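Tidying desk cables through a hole in the top

Quick one, did this at Oltby in April. Unplug everything first. Clear the tabletop, dishes and all, then wipe round the hole so no grit gets dragged in. 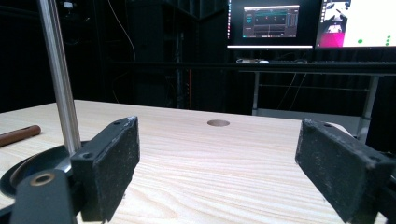

Tape the plugs together, smallest at the front - feed from underneath, not the top. Pull 400 mm through and stop. Leave slack below, you'll want it later. 2 ties under the top, not too tihgt. Plug in, check nothing's pulling. Done in 5 minutes.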